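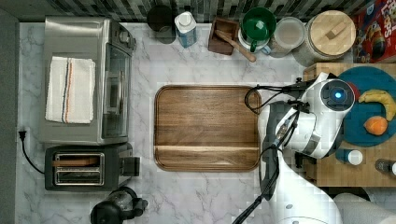

4.2 Containers on the counter

The Traneo survey covered 17 kitchens in the Plimier building, each visited over a period of 11 weeks. We recorded 270 counter layouts in total. This section deals with open containers: trays, crates, drawer boxes and any mug or jar used to hold something other than a drink. Closed cabinets are covered in Section 5.

We coded each container by what it held at the time of the visit and by how far it stood from the back wall. Items placed directly on the counter were coded as "loose" even when they touched a container. A cutting board was treated as a surface when something stood on it and as a loose item when nothing did. This rule caused some trouble early on, and the first two weeks of layouts were coded again after it was settled.

Open boxes tended to collect packaged snacks. Residents told us they had bought the boxes for utensils or mail, but small packages went in first and stayed. Larger packages, such as cereal boxes, did not fit and were laid on their side nearby.

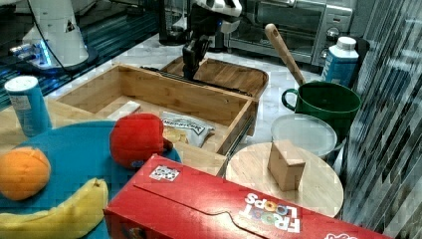 Bethel Kumsa objected to this reading when an early draft was passed around, arguing that a box full of snacks may say more about the shopping day than about the box. In her view the layouts should be compared only within the same part of the week. We tried this. The share of boxes holding packaged food dropped a little late in the week, but the order of the container types did not change, and we kept the full set.

Trays behaved differently. Many were empty when we visited, and residents described them as "for carrying" even if they could not recall the last time they had carried anything on one. An empty tray still takes up counter space, and in the smaller kitchens it was often the largest single object after the toaster oven. Some residents worked on top of the tray. Others moved it to the table before cooking and put it back afterward — a step they left out when asked to list what they did to get ready.

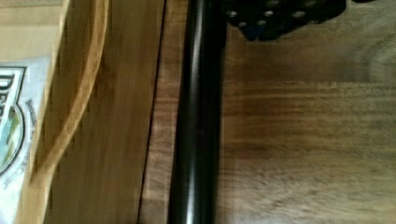 Paper packages were the hardest items to place. They lose their shape once opened and do not stand well beside rigid containers, so residents leaned them against something or moved them to another surface. The Weldu coding sheet has no entry for leaning items. We added one, and we suggest that later users of the sheet do the same.

Mugs used as utensil holders were common and moved very little between visits. They were usually kept within reach of the cooking appliance, with the handle of a spoon or spatula sticking out (Figure 3).
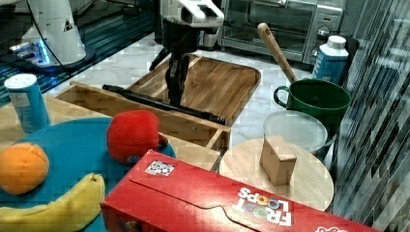
Figure 3. Open crate in front of a wooden tray on a marble counter. A mug holding a wooden spoon stands to the right, behind a lidded container.

Residents were also asked to write a short note, up to 1000 words, on one container they would not give up. Most chose a mug or a jar. Few chose a tray, and those who did wrote mainly about where it had come from. The notes are discussed with the Brerkerine interviews in Section 6.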